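Hand Tools in the Household: Notes on the Claw Hammer

Thursday, April 9, 2020

Regular readers of this page will be aware that the spring inventory of household tools is carried out over several evenings. Screwdrivers and pliers were covered in the previous entry. The present entry concerns hammers, of which this household now keeps 3, and the claw hammer in particular.

The oldest was received from Spyros Golob when he moved out of his workshop in Nanport. It has a wooden handle and a head that has been refitted twice. It remains suitable for light work such as picture hooks and upholstery tacks. It is not to be used for pulling nails, as the handle has a crack below the head that glue has not fully closed.

The second was purchased by mail from Tullora and has been a disappointment. The balance is poor and the grip turns slightly in the hand after a few minutes of steady use. Biljana Dervishi, who borrowed it for a fence repair last August, returned it with a written note to the same effect. It has been moved to the garage shelf.

For general purposes, the author recommends a claw hammer with a yellow shaft and a black rubber grip. The bright color is of practical value in a dim basement or in long grass, and the rubber is kind to the palm.
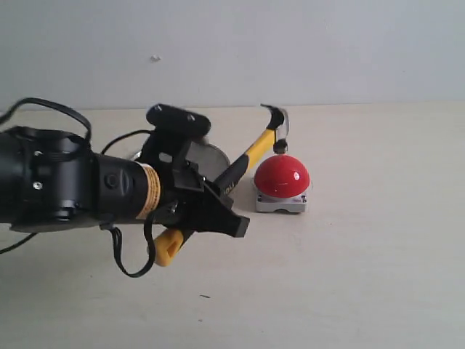
A word should be added on the matter of force. Most household tasks call for far less of it than beginners suppose. A nail should be started with light taps, the striking face meeting it squarely, and the fingers withdrawn before any heavier blow is attempted. Persons who have only ever swung a hammer hard are advised to practice on a piece of scrap pine until they can touch a chosen spot without marking the wood around it. The author practiced in this manner for most of one winter and still bends a nail now and then.

Care of the tool is simple. The head should be wiped with a dry cloth after use and given a thin coat of oil before storage. The striking face may be cleaned with 400 grit paper if it has picked up glue or paint. Rubber grips should be washed with mild soap only; solvents will make them sticky.

Setareh Taheri has written to ask whether hammers should be hung or laid flat. In this household they are hung, head up, on two pegs. The next entry will deal with handsaws, including the small one that Panagiotis Golob has kindly agreed to sharpen.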